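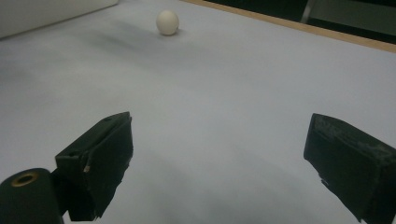

White egg on the table

Famwood Poultry List
Message 2229
Subject: Re: Hens stopped laying, lights or no lights?
Date: 19 Dec 2020

On the Famwood list, a member in Protlow wrote:

> We moved out here in the spring and this is our first winter
> with chickens. They laid well all summer and then in October
> it dropped off to almost nothing. They look fine to me and are
> eating. A few of them lost a lot of feathers but those have
> mostly grown back in.
>
> The man at Gruber told me to put a light in the coop and leave
> it on all night. My neighbor says never use a light, it burns
> the birds out. I don't want to hurt them but I would like an
> egg once in a while. Also, should I be changing the feed? I
> have been giving a lot of corn to keep them warm.
>
> Thanks for any help.

I would not leave a light on all night. Hens need some dark hours to sleep, the same as any other animal, and birds that never get them tend to turn cranky and start picking at each other.

What you describe sounds normal. Day length is what tells a hen to lay, and most breeds slow down a lot once the days get short. The molt usually comes in the fall too, and growing feathers takes a good deal of protein. If yours have their feathers back and are eating well, I would not worry about them.

On the light question, people on this list have been arguing for years and you will hear both sides. I have done it both ways. I ran a light for the first few winters and then quit when the wiring in the old coop got bad. The hens laid less after that, and they came back strong when the days got longer. I never saw any proof that the light had hurt them. If you want eggs in winter, use it. If you can wait, don't bother.

If you do put one in, this is how I did it:

Put it on a timer and have it come on in the early morning. If the light shuts off suddenly in the evening the birds can be caught on the floor in the dark and won't find the roost. Add the extra time slowly, over a few weeks. Once you start, stay with it until spring. I had a timer quit on me one January and several of the hens went into a molt in the cold, which was hard on them.

You do not need much light. A small LED bulb is enough if you can just about read a feed tag by it. Please do not use a heat lamp for this. There was a coop fire over near Zememitz some winters back that started with a clamp lamp falling into the straw, and they lost the coop and part of the fence. Run the cord up high where the birds can't reach it and wipe the dust off the bulb when you clean.

As to feed, I would cut way back on the corn. A handful thrown down late in the afternoon is fine and gives them something to do, but when they fill up on corn they leave the layer feed alone and come up short on protein and calcium. Keep oyster shell in a separate dish. Mine go through very little of it at this time of year.

Water matters more than most people think. A hen that can't drink will stop laying quickly, light or no light. I carry out warm water twice a day when it is below freezing – the heated base I bought lasted 2 winters and then the cord cracked. Rubber pans are easier than the plastic fountains, you can stomp the ice out of them.

Check the air in the coop as well. People close everything up tight in the cold and then the litter gets damp and you can smell the ammonia. Leave the vents open up high, above the roost. Frostbitten combs come from damp air more often than from cold alone.

One other thing to look at is whether they are hiding eggs. I had a Leghorn that laid behind the feed barrel for most of a month. Check any corner with loose straw in it. And if you collect late on a cold day, look each egg over for cracks. They split when they freeze, and I don't keep the split ones.

My oldest birds are past the point of laying much at all and I keep them anyway. If yours came with the place and you don't know how old they are, that could be part of it. How old were you told they were, and what breed?

Last thing for the rest of the list: I still have 10 paper egg flats and two metal nest boxes to give away. Pickup only, on the Protlow side of Famwood. Reply off list.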